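Setting Out the Snack Table: Our Display Project
Group report, Datstead student enterprise module, February 2021
Written up by Joana Aguiar, with help from Mwajuma Rugemalira and Chidubem Akinola

What we set out to do

Our project was the snack table. Every group had to pick a small selling space and work out how to lay it out so people could find things quickly, and most of the others went for clothes or stationery. Mwajuma wanted food from the start. She used to help out on her aunt's stall and had strong opinions about where the crisps go, and as Chidubem and I had no opinions at all we were easily talked into it.

The question we wrote on our form was "Does it matter which thing goes where on a small table?" Our tutor, Conceição Amaral, said this was too wide and asked us to narrow it down, so it became "Does raising items on stands help people find them, compared with laying everything flat?" Much better, I admit.

How we went about it

We made 2 layouts. Layout A was everything flat on the table top, sorted by type, with drinks at one end and food at the other. Layout B used stands and baskets. We asked people to come up to the table one at a time, gave each of them a little card with an item on it, and asked them to point to it as soon as they saw it. Chidubem had the stopwatch. I wrote things down and Mwajuma put the table back to how it should be, which took far longer than any of us had planned for!

We ended up with 91 goes altogether. A few people came round more than once (word got out that there were biscuits at the end), so we made sure they never had the same layout twice.

We didn't put prices on anything. Hélder Tavares from the Kostitz group told us they had lost a whole afternoon to people arguing with their price labels, and we thought we could live without that.

Finding the right stands

I could write a whole report on stands alone. We started with cardboard boxes covered in brown paper, which looked lovely and homemade but hid whatever was behind them. Then we tried some wire trays from the office, and small things fell through the gaps. In the end we borrowed clear acrylic ones, and they made a massive difference – you can see the front of one thing and still get a glimpse of what's behind it.

Baskets were Mwajuma's idea. Anything that comes in a soft packet and won't stand up on its own goes in a basket, and anything with a flat bottom goes on a step. It's a simple rule and it saved us from a lot of bickering.

What goes where

The hardest part was deciding what deserved a good spot. Our first try at Layout B had the biggest things at the front, and people just couldn't see past them. Our second try went by height, and that was tidy but a bit odd, with yogurt next to things you'd never eat with yogurt. By the third go we had stopped trying to be clever. Drinks got their own rack in the middle at the back, the stepped stand came down one side at an angle, and the baskets filled in behind.

I was against putting the stand at an angle. It looked to me as if somebody had knocked it. Chidubem kept turning it back whenever I straightened it, and after a morning of this we asked Conceição to choose. She chose the angle, and I have to say people did seem to go to that side more easily.
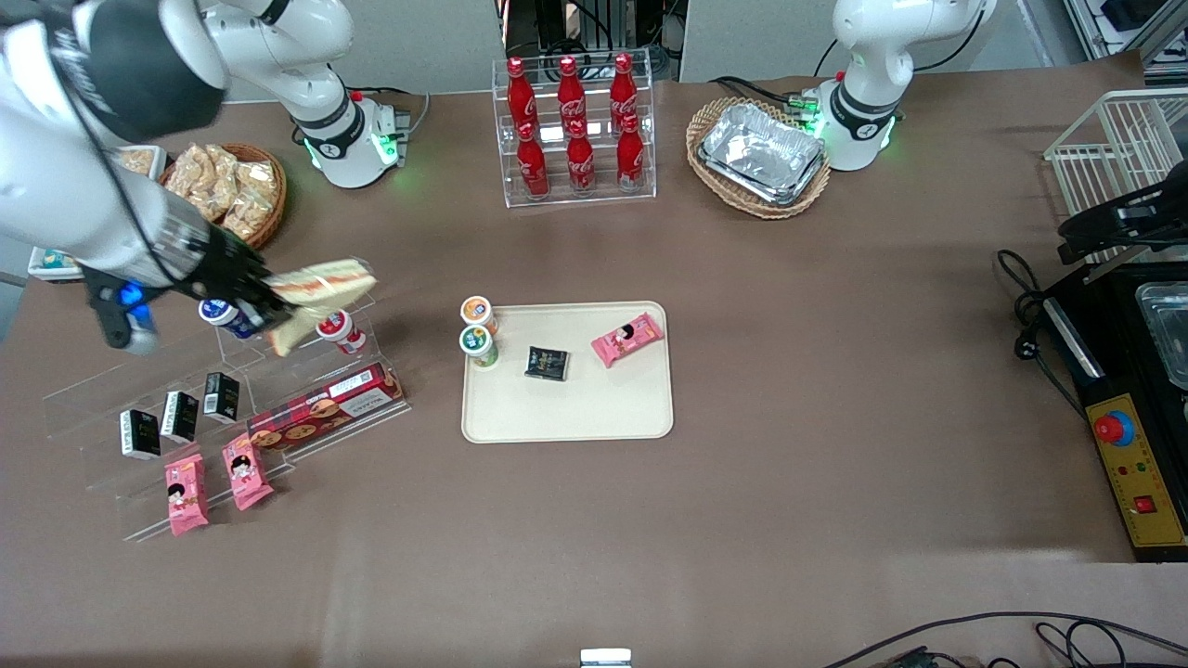

The Coke bottles were never any trouble in either layout. Everybody knows that red, and on the two-tier rack the back row shows over the front one, so you get the lot in one look. The little black cartons were another matter. They're small and dark and they all look alike until you get close, so we lined them up in a row on a middle step, with the long red cookie box beside them to catch the eye.

Sandwiches were the item we moved most. A triangle pack will stand up if it's in the mood, but lean it on a pot and sooner or later the pot goes too. We tried them flat, on edge and propped against the back of the step, and I don't think we ever really cracked it.

What we found

Layout B was quicker for most items. With the stands in place, 80 per cent of people pointed to the right thing first time, and the flat table did noticeably worse. Packets in baskets were the exception, as people had to lean over and look in, and several said they'd have liked a few tipped towards them.

What we would change

We'd like to try a shallower basket, and we'd ask for more than 12 kinds of item so the table feels fuller. Mwajuma also wants a go with the foil trays somewhere other than the back, because hardly anyone noticed them there. And I'd bring a cloth. Clear acrylic shows every single fingerprint, and I spent most of the last afternoon polishing it with my sleeve.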